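Sasix household tool inventory

A small data set listing the hand tools that people keep at home, collected by survey for a lending library project. One row per tool, one file per collection round.

Contents

households.csv holds 190 households, with dwelling type and number of adults.
tools.csv holds the tools reported by each household.
codes.csv holds the tool codes and their plain names.

Last updated 04/11/2022.

How tools are coded

Each tool gets one code, whether it was kept in a drawer, a bag or a fitted case. Electrical testers have their own code and are not counted as screwdrivers, even when they have a screwdriver tip. The first round mixed the two, and Anikó Hegyi recoded those rows by hand in March. 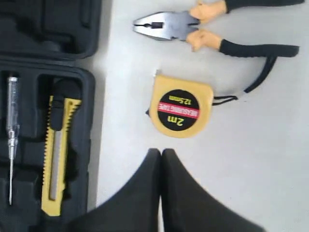 Voltage tester screwdriver in its slot, code group 7.

Sets

A set is entered as separate tools that share a set_id. The case itself is not a tool and gets no row. Empty slots are not recorded. If a household could not say which set a tool came from, set_id is blank. This affects about 15 percent of rows in round 2 and should not be read as "bought singly."

Hammers are coded by head type. "Hammer, other" was used only when the respondent gave no type.
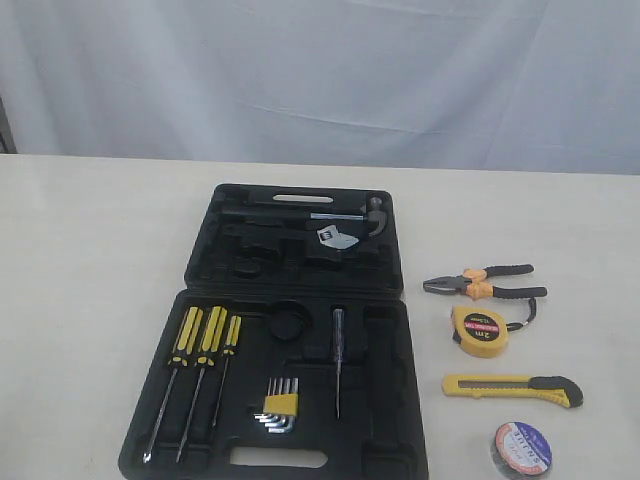

Photo: Fengying Jin

Known problems

Rural households are underrepresented. Age of tool was asked but the answers were too rough to use, so the column was dropped. Pliers and pincers were one answer choice in the first form and cannot be separated for that round.

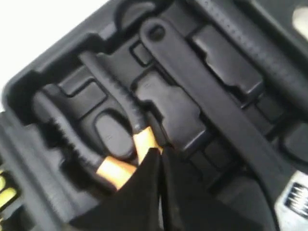

Molded case interior with fitted compartments.

License and contact

Free to reuse with credit to the Sasix project. Send corrections to Khôi Phan or Treasa Horgan, with the household_id and the row as it stands now.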